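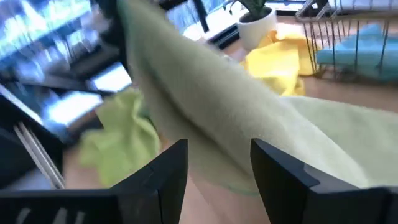
Finger pad inspection and re-zero, left and right arms, Korneck cell. Last done in June. Arms left in the working pose, cloths left out, so the grip check could be run on the same stock the cell handles. The stepped notch near the inner tip of each finger is the datum for the gap measurement. Closed gap should be nil at the notch and it was not. With the jaws commanded shut on the right arm I could slide a feeler in at the notch but not at the heel, so the pads are toeing out. Green microfibre is the worst case for this. The hem with the darker border holds, the single thickness beside it creeps.

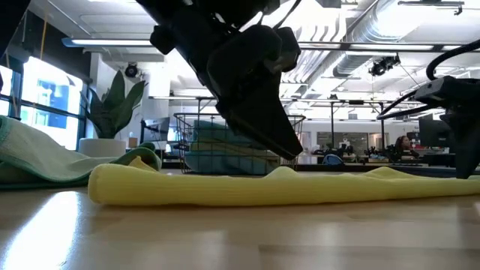 Wedge finger over the rolled yellow cloth, clear of it. Second arm at right.

Work done, in order:

Power off at the cell isolator, arms parked by hand. Backed out the finger screws on the right gripper. One had no threadlocker left on it. Cleaned the seat with isopropyl, lint in both corners as usual. Lint under the seat accounts for part of the toe-out, though I doubt all of it.

Refitted with new screws, medium threadlocker, torqued in 3 passes, alternating sides. Left gripper got the same treatment, although it measured fine beforehand. Its screws all came out with a proper crack.

Re-zeroed both grippers from the Eynon pendant. Zero offset on the right moved by 8 counts, left by 3. Saved to slot 16 and did not overwrite the old slot. Whoever is on next, please leave the old one alone until the right arm has had a full shift.

Cable check. Right arm cable has a fair-sized loop in it and I want it kept that way. When it was tied in short after the move from Polluvholm, the connector at the housing worked loose under wrist rotation. Velcro only, no zip ties. Checked for chafe along the jacket where it leaves the housing, none found.

Grip check: some 60 closes on cloth, right arm, at the normal force setting. Picks on the yellow were clean. The mint green slipped at the single layer twice early on and then behaved. I don't have an explanation for that. Could be the pads bedding in, could be me laying the cloth down differently. Force setting was not changed.

Hover height over the rolled stock left as it was. The roll is not level along its length, so a lower approach would have the tip in the cloth wherever it peaks.

Outstanding:
- Wunero quoted a lead time on replacement pads, need to confirm the durometer before ordering. The label on the old bag is unreadable.
- Repeat the gap measurement after a week's running. Same feeler, same notch.
- Wrist camera lens wiped, focus not touched. Calibration to be checked separately.
- Return the torque driver to the metrology drawer. It is on my bench.

S. Mostyn

Print this entry | E-mail this entry

Notebooks > Korneck cell > Maintenance > Grippers

Comments (3)

bench2: Durometer is in the old Polluvholm binder, pads section. I'd measure one anyway, the supplier changed since.

r.k.: Ran slot 16 this morning. Right arm closes square now. Left feels the same as before to me.

Siwan Mostyn: Thanks both. Will measure a pad off the spare set and add the number to this entry.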